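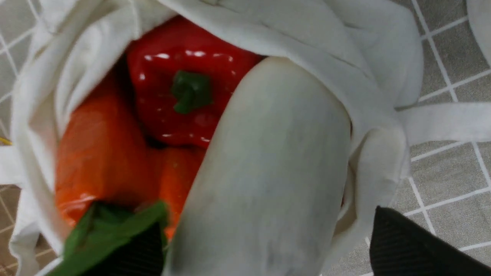
Should a robot that drops something be allowed to try again on its own?

Only if it can tell that it dropped it, and most of the arms I've worked with can't tell nearly as often as their logs say they can.

I love this field. I've spent years of evenings watching arms put things into other things, and I still get a little jolt of joy when a gripper closes on a pepper and the pepper comes up. So please read what follows as coming from a fan. I think we have a bad habit in robotics, a habit of treating the fault message as the fault, and last winter it caught up with the bag-packing work at our shop in Plorkwood.

The job is simple to say. There's a cloth tote on a tiled surface and there are vegetables, and the arm puts the vegetables in the tote or takes them out again. People who hear this for the first time always ask about the vegetables. Will it squash the tomato? Can it pick up a carrot? Fair questions, but the vegetables are the easy half. A pepper has a shape and keeps it. A cloth bag has whatever shape it was left with, and two long straps on top of that, and the straps are where our trouble was.

We ran the arm with Gajewski fingers and a task controller called Brirkum, which was set up for us by Asosell. I have good things to say about all three. Brirkum is a pleasure to read, with every step named in words you'd use yourself: approach, close, lift, carry, open, retreat. After each run it writes a verdict. In December we had a batch of 447 runs with a green verdict on every one of them. I was thrilled! I told everyone who would stand still.

Then one of us noticed that a bag was not where the next run expected it to be. It had been dragged sideways by a hand's width. We went back to the video for that run, and there it was: the fingers had opened to let go of a carrot, closed again on the way out, and taken a piece of strap with them. The arm retreated with the strap pinched between its fingers, the bag came along, and when the arm turned the strap slid free. Brirkum wrote "open, done" and "retreat, done" and gave the run a green verdict.

We watched all the rest after that. It took a long time and a great deal of bad coffee, and at the end we had 49 runs in which the fingers had caught cloth, strap or hem, on the way in or on the way out. In two of them the bag went off the edge of the surface altogether. Both times someone picked it up and put it back without writing anything down. I know this because in one of those cases it was me.

How did the controller miss it? The explanation is dull, and I think it's worth having in full. The fingers report how far apart they are. When they close on a carrot, they stop early, and the gap that's left tells the controller it's holding something. A strap is thin. When the fingers close on a strap, the gap that's left is so close to no gap at all that the number falls inside the allowance for "closed and empty." The allowance was there because the finger pads wear down and the reading wanders a bit. So we had a robot whose idea of empty-handed included holding your bag by the handle.

You could call that a sensor problem, and plenty of people I've described it to have done exactly that. Get a better sensor, put a force reading in the wrist, look at the straps with the camera. We did some of this and I'm glad we did. But I don't think a sensor was the thing that failed us. What failed was a word. Brirkum's log for that batch was 3,184 lines long and the word "done" appeared all the way down it. In the case of the fingers, "done" meant that the command had been sent and the reading had landed inside the allowance. I read it as meaning that the carrot was in the bag and the hand was free. Every one of us read it that way, including people who had helped write the check.

My view, and I'll happily argue it with anyone, is that a robot's log should be made to keep those two meanings apart. There should be one word for "I did the motion" and a different word for "I have evidence that it worked." When there's no evidence, the log should have a third thing to say, and it should be allowed to say it a lot. If a third of our steps had come back as "motion finished, result unknown," I'd have been annoyed for a week and then I'd have gone and looked at the straps.
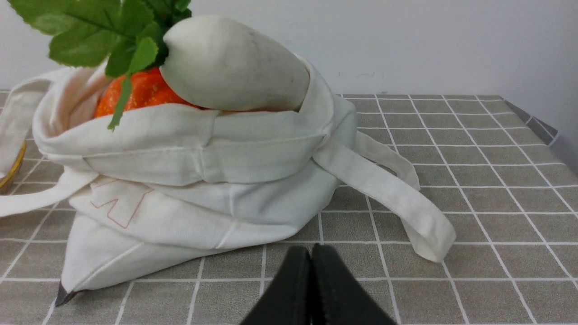

White tote on its side, radish and leaves at the opening, fingers closed just in front of the bag.

The usual objection is that this makes for a noisy robot. Operators learn to ignore warnings, and a machine that says "unknown" all day trains everyone to stop listening. I take that seriously. I've worked beside a conveyor whose alarm had a coat hung over it. But a line in a log doesn't have to beep. Nobody needs to be paged because a gripper is unsure whether it's holding a bit of canvas. What I want is for the uncertainty to be in the record, in plain words, so that when you add up the green verdicts you know how many of them were earned.

A second objection comes from people who build these things to a deadline, and it's that a failure nobody gets hurt by is a small failure. The bag moved. So what? The next run found it anyway, most of the time. To which I say: think about what else has straps. Aprons do. So do lanyards, backpacks, the loop on a child's jacket. If you take a controller that calls a pinched strap an empty hand and put it in a store, where someone is leaning over to get their shopping, you've carried our little allowance into a place where the thing on the other end of the cloth may be a person. Our arm was slow and stood behind a barrier, and I'd still rather have known.

That brings me back to retries, where I began. Brirkum had a retry rule that I used to show off to visitors. If a grasp came up empty, the arm would back off, open, and have another go, up to a limit. It's lovely to watch. It looks like determination. But the rule ran on the same reading as everything else, so on a number of our bad runs the arm had a strap in its fingers, decided it had nothing, and went in again for the carrot with the strap in tow. The second try made the tangle worse. In the worst of them the strap ended up laid across the mouth of the bag, and the carrot was set down on top of it, half in and half out. Green verdict.

So we changed the rule, and the new one went in on 13/04/2021 after a good deal of back-and-forth with Asosell, who were patient with us. The arm can still try again. Before it does, it has to open wide, move straight up, and take a picture of its own fingers against the plain wall. If there's anything between them that isn't wall, it stops and waits for a person. We also narrowed the allowance, which means we now have to reset the zero whenever the pads are changed, and yes, that's a chore, and yes, we've already forgotten once.

The runs are slower. I measured my own patience against them and lost. A colleague at another shop told me we'd taken a nice quick demo and made it timid, and I can see why it looks like that from outside, with the arm rising up every so often to look at its hand. I find it wonderful, though. It's the first time I've watched this machine check something that I would have checked. When I pack a bag at home I shake the handle off my wrist without thinking, and it never occurred to me that this was a step.

There's one more change, and it's the one I'd press on anybody starting out with cloth. We now keep a separate folder for runs where a person touched the workspace. Straightened a bag, nudged a radish back, picked something up off the floor, all of it. You write one line saying what you did. It doesn't matter if the run was green. I resisted this for months because it felt like paperwork for tidying up. But those two fallen bags were the loudest signal in the whole batch, and they were erased by helpful hands. A green light makes people helpful. You assume the bag slid because someone bumped the table, and you put it back, and you feel good about it.

I don't know yet whether the picture check catches everything. It was tuned on our totes, which are pale, and the wall behind them is pale too, and I worry about that combination a great deal more than I worry about the carrots. A white strap edge-on against a white wall is not much to look at. We've talked about dyeing the handles and decided it would be cheating, then decided that cheating might be all right for a month as long as the log says so. The dye is on order. If you've run into the same thing with fabric, and you have a check that works on thin pale cloth, I would dearly like to see your failures — the green ones most of all.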